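Two months with the Dalteo hand gripper

I have wanted a robot since I was nine. What I have, at a somewhat later stage of life, is one end of a robot, with a handle on it.

The Dalteo hand gripper is sold as a starter kit for people who would like to teach a machine to pick things up but don't have the machine yet. You hold it like a watering can. You squeeze, two black fingers come together, a camera looks down at whatever is between them, and the whole business is recorded so that some arm, somewhere, some day, can have a go at copying you. The arm is extra. The arm is so extra that it has its own page on the website with a button marked Talk To Us, and I have learned over the years not to talk to anyone whose prices are behind a button.

So, the kit. It came in a box with a lot of grey foam and one sheet of instructions folded so many times it had become a sort of cube. Inside you get the handle, the finger mount, two fingers, a camera, a cable that is slightly too short, a spare set of screws and a licence key for the software, which is called Do. Just Do. I'd like you to try searching the internet for help with a program called Do. I got a lot of results about hairdressing, and a fair bit of general encouragement.

Putting it together took me an evening. The sheet says twenty minutes, and I can believe that of somebody who knows which way round the fingers go. They look the same from both sides until you close them, at which point they miss each other by a small but expensive-looking distance. I took them off, turned them over and put them back, and after that it was fine. The screws are nice. I have no complaints about the screws.

Then you have to find something to pick up. Dalteo's videos use foam blocks in cheerful colours, and I'm sure foam blocks are a very sensible place to start. I don't own any. What I own is a shoebox of phone cases left over from the stall I used to run in Jiltville, back when I thought that was where the money was. They're a good test, as it happens. They're thin and bendy, they have a great big open side, and if you squeeze one in the wrong place it folds up like a taco. Standing one on its end and taking it by the edges is about as hard a job as I could find without leaving the house.

The mirror-finish ones with the cartoons on are the worst. Shiny things confuse cameras, and these are little else. The software draws a green outline round whatever it thinks the object is, and with a plain matt case the outline sits where it should. With the mirror ones it wanders. It has outlined a reflection. It has outlined half a case and then given up, like me with wallpaper. I did most of my sessions with them all the same, on the theory that if it could cope with those it could cope with anything in Catton.

The routine goes like this. Set the case up on something pale. Bring the gripper down with the fingers well apart, one either side. Pause, so that the software gets a clean look. Then squeeze, lift, move, lower, let go. A session in Do is 56 of those in a row, for reasons the manual doesn't go into, and by the thirtieth you have opinions about your own wrist that you didn't have before.
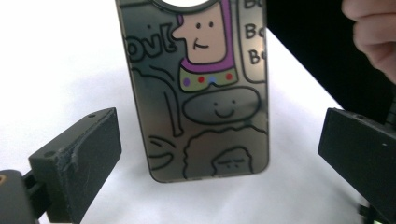

Kylie Harawira left a comment under my last post on this to say that I was coming in far too fast, that the pause before closing matters more than anything after it, and that her own results only got better when she made herself breathe out before each squeeze. She also said the short cable can be swapped for any decent one and that I should stop moaning about it.

She was right on both counts, annoyingly. I bought a longer cable. I also tried the breathing, feeling like a man about to take a very important penalty against a phone case, and the number of goes that Do threw out as "unclear" dropped straight away. I had been snatching. Anyone who has seen me at a buffet could have told me that.

Now for the fingers, which are what you're really paying for. They're chunky, and black, and a good deal stiffer than I expected. On anything solid they are excellent. A tin of shoe polish, a tape measure, a pack of cards: all no bother. On thin stuff the stiffness works against you, and there's very little between holding a case and bending it. Dalteo sells a softer pair separately. I'd have put the softer pair in the box and sold the hard ones separately, but then I used to run a phone case stall in Jiltville, so don't take business advice from me.

The trigger is good. It has a smooth pull and you get a proper sense of how far shut you are without looking. The handle is comfortable if you have large hands and, I'm told by everyone in my family who has been made to try it, a nuisance if you don't. The weight is all at the front. There is a loop on the back that I took to be for hanging it up, and which is meant for a wrist strap. The strap isn't included either.

Do, the software, is a mixed bag. Recording is simple: one big button, press it to start and press it again to stop. Looking back through what you've recorded is less simple. Every go appears as a small square with a long number under it, in an order that may be alphabetical in some language I don't speak. You can rename them one at a time. The free tier keeps up to 2,000 goes and then asks, quite politely, whether you'd like to pay monthly. I was near enough to the limit by August that I started deleting the bad ones, and found that deleting is also one at a time.

It does have one feature I love. You can play back a go at quarter speed with a little graph of the fingers opening and closing underneath, and see exactly where you went wrong. I spent a whole evening on this with a pot of tea. There is a wobble in my graph just before every single grab, like somebody reaching for a door handle they suspect is electrified. I've had that wobble all my life, I think, and it has taken a piece of robotics equipment to show it to me.

I had to write to support twice. The first time was about the licence key, which didn't work, and they sent me a new one before lunch. The second was to ask whether the recordings could be used with an arm from another maker. I got a longer answer to that one. It was friendly and had the word "ecosystem" in it, and when I'd read it through again I took it to mean yes, but they would rather I didn't. There is an export option, three menus down, and it does produce files. I can't tell you if they're any good, having no arm to feed them to.

That's the oddness of the thing as a purchase. For now I am making a very careful record of myself picking up phone cases, for the benefit of a robot I can't afford. My neighbour asked what it was for and I gave her quite a long answer, at the end of which she said it was nice to have a hobby.

But I do keep going back to it. There's something restful about doing a small job slowly and seeing the count tick up. I know more than I did about why robots are bad at things I do without thinking, and most of it comes down to the half second before you touch the object, where a person is already making tiny corrections and a machine has to be told there are corrections to be made. You can read that in an article, and I had. It's different when you've done it with your own wobbly hand.

Who should buy one? If you have an arm already, or can borrow time on one, I'd say yes, with the softer fingers added to the order from the start. If you teach, I can see a roomful of teenagers getting a good term out of it, provided someone else renames the files. If you are a person with a kitchen table and a vague feeling about the future, have a go on somebody else's first. You're welcome to mine, if you can get to Catton and you bring your own objects. I'm running low on cases that haven't been turned into tacos.

Things I'd still like from Dalteo, in case anyone there is reading: a longer cable in the box, a way to delete more than one go at once, and a price for the arm. A number will do. I'll be sitting down.

Next time I'm going to try it on socks. Kylie has already told me not to.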